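Notes > Workshop > The microwave cell, September

I look after one robot cell at Ó Conaill in Kandville. It is a small cell: an arm with a two-finger gripper, a white table, and a household microwave oven. The arm opens the door, puts things in, takes things out, closes the door. In September I took it over from Vlasta Berisha, who built it, and I promised her that I would write down what I do with it. My first notes were only for me and very short. These are longer.
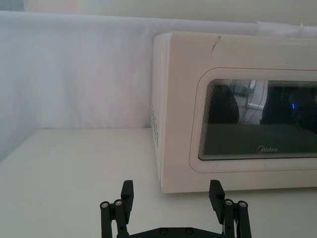
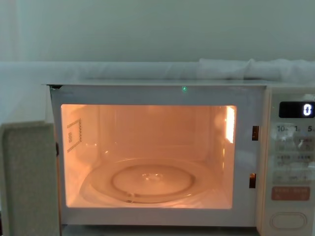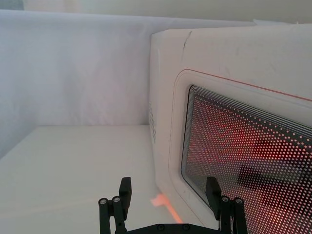 Where the oven stands

The most important thing in the cell is the position of the oven, and it is also the easiest thing to lose. The oven is light, and when the arm pulls the door a little too strongly, the whole body turns by a few millimeters. After that every recorded movement is wrong by the same few millimeters, and people start to look for the error in the software. I did this also. I lost one full afternoon in the Skumus settings before I put a ruler on the table.

Vlasta measured from the middle of the robot base to the front left corner of the oven, and her number is 700 millimeters. I measure this each morning with a steel tape. If it is not correct I push the oven with two hands, low down near the table, and measure again. I tried tape marks on the table for a while, but the wrist camera saw them too and I took them off.

For a fast check I use the dark scratch on the casing, at the upper left of the front. I move the arm to the pose we call "corner", open the live picture from the wrist camera and compare it with a saved one. The scratch must be in the same place. Éabha Nic Aodha wanted to paint over it in my first week and I am glad that I came back from lunch early.

The white cloth

Behind the oven we have a white cloth. It has folds, and I stopped fighting with them. What I do care about is that the cloth hangs down to the table behind the oven and does not come forward over the door side. Some of it is bunched at the top of the oven. I push it back when I see that it has moved. Please do not iron it and do not change it for another white, we had a more yellow one before and the camera exposure went to a different value every time the arm turned.

The gripper

This takes most of my time. The gripper came from Flakau already assembled, with a thin manual which explains the wiring very well and the mechanics almost not at all. My order is this:

1. Power off at the box, and wait until the brake clicks.
2. Wipe both finger pads with a cloth and a little alcohol. Fat from the door handle side collects on them.
3. Look at the pads from the side. When the inner edge is round, change both of them, never one.
4. Check the pivots. Each finger has two with the silver caps, so 4 together. Hold the finger and try to move it sideways.
5. Check the two screws on the base bar between the fingers.
6. Power on, open fully, close fully, open fully.

In step 4 a small movement is normal. I can not write how small, it must be felt. When I was not sure, I asked Vlasta to hold the finger also, and after three or four times I knew what she means by "dry". The right finger gets loose sooner than the left one. I think it is from the door, where the right pad takes the first contact, but I have not proved it.

The white cable near the right finger must stay inside the linkage with enough slack. I open the gripper to the widest position and look if the cable is pulled. Then I close it and look if it is squeezed. One time it was squeezed for a whole day and the only sign was that the image from the wrist froze for a second in every long run.

Door and lamp

The lamp in the cavity makes more trouble than I expected. It is warm orange and it is strong, and with the light on, the dots of the door mesh glow red in the wrist picture. Skumus finds the door by the edge of the window, and with the lamp on it sometimes took the glowing area as the edge. Now I have two saved profiles, "lamp" and "no lamp", and the program changes between them. Before this I wanted to remove the bulb. Vlasta said no, very politely, and she was right, the chest camera needs this light when it looks at the glass plate.

Also check the plate by hand. It has to sit flat and turn free. And look into the two latch slots on the right side of the opening, crumbs go there. I use a dry brush, no liquid.

The counter

We count each opening of the door. Today it says 2,616. I do not know how many a kitchen oven can survive, so I write the number down with the date on the inside of the cabinet, and next to it how the door feels when it closes. Until now I wrote "good" each time, with one exception, when I wrote "good, a bit noisy", and the next time it was quiet again.

Still open

- New pads are ordered, 2 pairs. Old ones are usable until they arrive.
- The saved "corner" picture is from before the cloth was moved. I have to take a new one.
- Éabha asked if the arm can press the big button at the bottom of the panel with a closed gripper. I will try it with low force next week and write the values here.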